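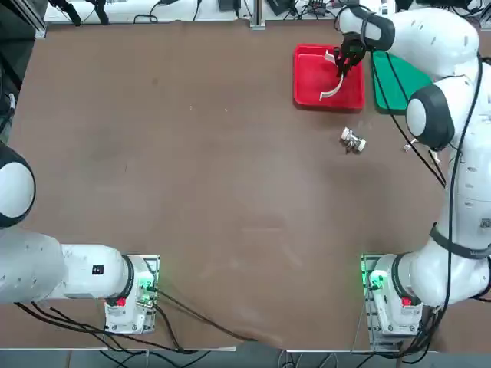
Playlist pitching is the practice of paying an intermediary to submit a recording to the people who run streaming playlists. Services of this kind are sold mainly to unsigned musicians. Most promise "consideration" and stop short of promising a placement, a distinction that is easy to miss on a sales page.

Estik, one of the early firms, charged by the song and advertised a network of 2,000 curators. How many of them were active was never made clear. Its rival Brenis published a list of 1,833 playlists, though the list gave no listener numbers, and several titles on it appeared to belong to the same owner.

Evidence that pitching builds a lasting audience is thin. Supporters usually point to stream counts, which say little about whether anyone came back for a second song.

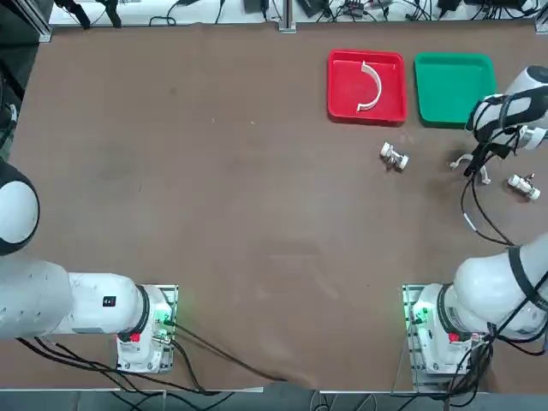 Arash Mahmoudi has argued that the critics expect too much, and that a band with 20 regular listeners loses little by trying. The argument leaves out the fee. It also leaves out the risk that streams from low-quality playlists will be treated as artificial and removed, sometimes along with the song.

Omuta, a later entrant, offers refunds for pitches that get no answer. A form rejection counts as an answer.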